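Search this site
Enter keywords Go

Straw Exercises as a Home Warm-up for Adult Beginners in Singing
Project report, Vocal Teaching module, Willska College of Music

Introduction

Adult beginners often come to a singing lesson directly from work. They have spoken all day, or they have not spoken at all, and in both cases the voice is not ready. The teacher then spends the first part of the lesson on warming up, and the learner pays for minutes in which no song is sung. I noticed this during my observation practice in February, and I wanted to know if a short warm-up done at home, before the lesson, could change how the lesson begins.

The warm-up I chose is singing through a drinking straw. It is well known among voice teachers and belongs to the group called semi-occluded vocal tract exercises. The mouth is partly closed around the straw, the air meets some resistance, and the singer feels that the tone becomes easier. I did not try to measure anything inside the larynx. The college has no equipment for this which a student may borrow, and I am not trained to read the results. My project looks only at practice habits, at what the learners said, and at what I heard in the first notes of each lesson.

The written part of the module is limited to up to 2000 words, so I have left out most of my lesson notes.
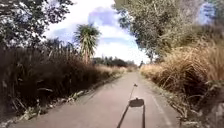
The setting was the Romaniuk Studio in Tistness, a private singing school with two teaching rooms and an old upright piano in each. The school accepts adults without any audition. Most of them cannot read music, and many say in the first lesson that somebody at school told them not to sing. For this group, a home exercise must be simple enough that it does not feel like homework, and quiet enough that the neighbours do not hear it. The second condition was more important than I expected when I planned the work.

Learners

Seven adults agreed to take part. All were in their first year of lessons. I describe them here only in general, as the school asked me to do. The group had both high and low voices. One learner had sung in a church choir as a child, and the others had no experience apart from singing at home or in the car. One person had a long cold in the middle of the project and missed lessons, but wished to stay in the group, and I kept the notes.

I asked each learner if they had any present voice problem under care of a doctor. All answered no. If a learner felt pain or became hoarse, they were told to stop the exercise and inform the teacher.

Method

The project lasted nine weeks. In the opening two weeks the lessons went as usual, and I only listened and wrote. After that, each learner received a short printed sheet and a few straws of ordinary width, and was asked to do the exercise on the day of the lesson and on any other day they liked.

The sheet had the following steps:

1. Sit or stand comfortably and put the straw between the lips. No air should escape at the sides.
2. Blow gently without sound, until the breath feels steady.
3. Make a low, easy note through the straw and keep it as long as it is comfortable.
4. Slide slowly up and down, like a siren far away. Do not try to reach your highest note.
5. Hum the first line of the song you are learning through the straw.
6. Take the straw away and sing the same line on an open vowel.

Learners could record step 6 with Erkutness, the practice diary which the studio already used for all its students. It keeps a sound file together with a short comment. I had permission to listen to these files. I did not use any automatic score of pitch. I listened, and wrote down if the first note was clear, breathy or pressed. My supervisor listened to part of the same recordings without knowing which ones came after the straw, and our notes were compared.

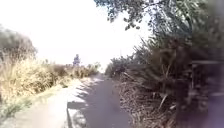 Why was a straw used, when humming would need no equipment?

Humming was my first idea, but in the observation lessons several beginners hummed with a tight jaw and pushed the sound into the throat. With a straw the lips have a clear task, and it is difficult to sing too loudly. The teacher at the studio also had good experience with it.

A weak point of the method must be mentioned here. The learners knew what I was studying, and they are polite people. When they told me that the exercise helped, I could not be sure whether they spoke about their voice or wished to encourage a student. For this reason I give more weight to the recordings and to the first minutes of the lesson than to the opinions.

Results

Practice habits. All learners tried the exercise at home. After the first enthusiasm, the habit became weaker, and by the end there were two clear groups. The first group did it on nearly every lesson day, usually in the kitchen or in the bathroom. The second group did it when they remembered. A learner who travelled to the studio by bus said that there was no good place for it on the way, and she felt foolish to hold a straw at the bus stop.

First notes of the lesson. With the learners who practised regularly, I wrote "clear" more often than in the opening weeks. The difference was easiest to hear in the low and middle part of the voice. For high notes I could not hear any change. With the learners who practised seldom, my notes stayed mixed, as at the beginning. My supervisor's notes agreed with mine for most of the recordings — we disagreed mainly about what should be called breathy, and in two cases we listened again together and still did not agree.

Time. The teacher began with songs earlier in the lesson when the learner had already warmed up. I did not plan to measure this with a clock, and I regret it now. I only have my notes of the type "song started before the scales", so I cannot say how many minutes were won.

Comments of the learners. The most frequent comment was about noise. The learners liked that they could practise late, at 9 in the evening, without disturbing anybody. A second comment was about breathing: some felt for the first time that they had control over how fast the air goes out. There were also negative comments. The sliding in step 4 made one learner dizzy until the teacher asked him to make shorter slides and rest between them. Another found step 5 boring and left it out from the start.

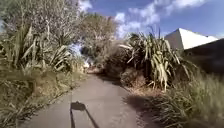
Discussion

The result I find most useful for my future teaching is the small one about noise. In my plan I had written much about resonance and air pressure, and almost nothing about where people live. A beginner who is ashamed of the voice will not practise loudly in a flat with thin walls. When the exercise is quiet, the shame is smaller and practice becomes possible. It may be that any quiet exercise would give the same effect. My project cannot separate these two things, as there was no group with a different quiet exercise.

I had also expected that the printed sheet would be enough. It was not. Step 4 in particular was understood in many ways. Some learners made a slide of a few notes, others went from the lowest to the highest sound they had, with much effort. After I saw this, the teacher showed the slide in the lesson and asked each person to record the correct version on the telephone. This was a change in the method in the middle of the project, and a stricter study would not allow it. I decided that the voices of the learners were more important than the tidy method.

The connection from straw to song is also a question. Steps 5 and 6 were placed at the end of the sheet so that the easy feeling would be carried into the words. In the recordings I can hear that this works better on open vowels than on a text with many consonants. One learner was preparing a folk song in which nearly every line starts with a hard "k", and for her the good tone of the straw disappeared at the first word. We then tried to sing the whole line on "oo", after this on "ah", and only then with the words. I would include this middle step if I made the sheet again.

Limitations

The group was small and came from one studio with one teacher. The opening weeks without the straw were also the weeks in which the learners knew me least, and they were maybe more nervous. Beginners improve in the course of some weeks of lessons in any case, so a part of what I heard must be normal progress. The recordings were made on the learners' own telephones and the quality is not equal. In some of them a television can be heard.

Suggestions for the studio

The sheet should be shorter, and the slide should always be taught in person first. The straws could be offered at the lesson, not only once at the start, for people lose them. I would recommend reusable ones with clear instructions for washing. The comment field in Erkutness should be kept, as several learners wrote there what they did not want to say aloud in the room, for example that they were afraid of the high part of the song.

The next student who works at the Romaniuk Studio could compare the straw with lip trills, or could use a clock to note when the first song starts. I have left my blank listening form in the shared folder of the vocal department. The form has three words for tone (clear, breathy, pressed), and I would advise to add "uneven", which I often wrote by hand in the margin.
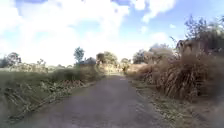

Fig. 4. Paved lane with a grassy verge and a green field on the left.

Appendix: text of the reminder sent to learners

"Good morning. Please remember your straw exercise before the lesson today. Go slowly, keep it quiet, and stop if anything hurts. If you are tired, do only steps 2 and 3. Bring the straw with you, and your song sheet. If you could not practise this week, please come anyway."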